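Sorting the mugs, at last

2022-06-04

We moved to Irnlow in April and I have only now got round to the mugs. They had been living in a box in the hall, wrapped in old pages of the local paper, and every morning I took out the same one and put it back.

The problem is the kitchen. It has one proper cupboard, and the plates went in there on the first day. Najwa Aoun, who had the flat before me, kept her cups on the windowsill, but mine gets the full sun and I didn't fancy it.

So I went over to the market at Trulbridge and bought a small shelf. It is a plain thing, a thin black metal stand with a light wooden board, and it cost me 11 pounds. I had seen one for 25 in a shop and thought that was too much for a bit of wood. Dima Srour told me to measure first. I didn't, but it fits next to the bread bin with 20 millimetres to spare.

I tried out a few things before carrying it through to the kitchen. The big peach-orange mug had to have a place, as it is the one I use for soup. The glass pitcher was less certain. It's heavy when full and I would sooner lift it down from something low.
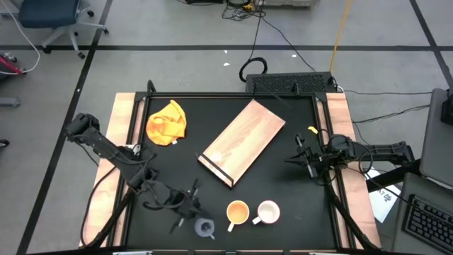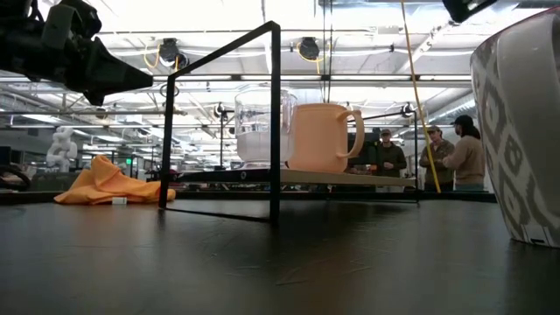 Mugs standing on the table in the first picture, pitcher and big mug up on the shelf in the second. The orange cloth is in both.

The cloth needs an iron. I use it for drying glasses — it doesn't leave fluff, unlike the tea towels — and it will hang from a hook by the sink once I find the hooks.

What I settled on is the pitcher and the soup mug on the shelf and the everyday mugs on the worktop, handles towards me. The little dark cup goes with them for now. I did think about a second shelf on top of the first, but then the kettle steam would go straight into it.

Two mugs went to the charity shop, both chipped. The box is flat and out with the recycling, and the hall looks wider. Next is the cutlery drawer, which sticks.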